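A morning at the Varnier felt mill in Greklow

Dec 23, 2024

I had wanted to see the Varnier mill since I bought my first pair of felt slippers, and this winter I finally got a place on one of the open mornings. The mill is in Greklow, on the river side of the town, and it makes pressed wool felt: sheets for piano makers, soles for slippers, round pads for furniture, and thick grey pieces that go under heavy machines.

The train goes only as far as Skikemport. From there a bus runs along the water and stops near the mill gate. I took the early bus and arrived too soon, so I waited in the porter's room, where it was warm and smelled strongly of sheep. They gave us ear plugs and a blue coat, and we were asked to leave bags and scarves in a locker. I had a long scarf, and when I saw the carding machines later I understood this rule very well.

We began in the wool store. The bales stand in rows with the name of the farm district written on each one by hand. Our guide opened a bale and let us pull some wool out. It was much greasier than I expected and there were small pieces of straw in it. The mill buys most of its wool after the shearing in April and then lives from this stock for the rest of the year. Fine wool is kept for the piano felt, and the coarse wool goes to the soles.

After washing, the wool goes to carding. The machines there are old, painted green many times over, and their rollers are covered with thousands of short wire teeth. The wool comes out at the end as a thin veil, almost like fog, and this veil is laid in layers until it is thick enough. For a sole of normal thickness they lay 40 layers. For the hardest felt it is more than 100, and the stack is then so high that you could hide a child behind it.

The next room was my favourite. The layers are put between two heavy plates, with steam from below, and the upper plate shakes a little from side to side. It is this shaking which makes the fibres hold each other – there is no glue and no sewing. The floor trembles under your shoes. I tried to speak with the lady next to me and we both gave up and laughed.
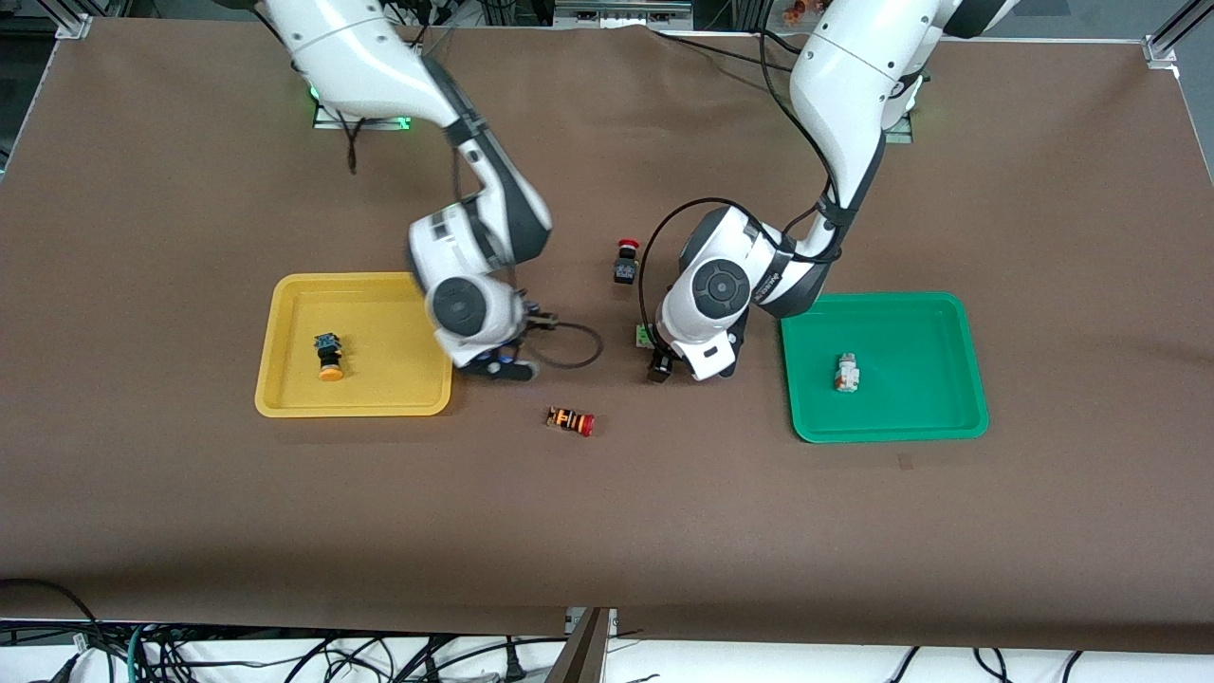 Then comes fulling, where the felt is beaten by wooden hammers in warm water with soap. It becomes smaller and harder. A sheet can lose a third of its width in one afternoon, and the workers check it with a simple wooden ruler and with their thumbs. One of them let me press a finished piece and an unfinished piece. The finished one was like a board, the other like stale bread.

Drying takes 2 days for thin sheets and much longer for thick ones. The drying loft is under the roof, and you climb to it by a narrow stair which I would not recommend to people with bad knees. Colours are made in small lots. The sample book in the office has 284 shades, among them so many greys that I could not see the difference between neighbours, although our guide named them without looking at the labels.

At the end we had coffee in the canteen and could visit the shop. Varnier sells its second-quality pieces there by weight, and the prices are low. I bought a bag of dark red pieces for coasters and a pair of soles for my winter boots. There was also a small display about Nishimura, the workshop which buys the white felt for piano hammers. I had hoped to hear something played, but there was only a hammer under glass and a short text.

Some practical notes for those who want to go. The tour is long, nearly the whole morning, and you stand all the time. It is hot near the steam and cold in the wool store, so wear something you can open. Photographs are allowed except in the dye kitchen. You must book by telephone, and they answer only before noon. The last bus back to Skikemport before lunch leaves very soon after the tour ends, and I missed it, so I walked along the river to the next village and ate a good pea soup there.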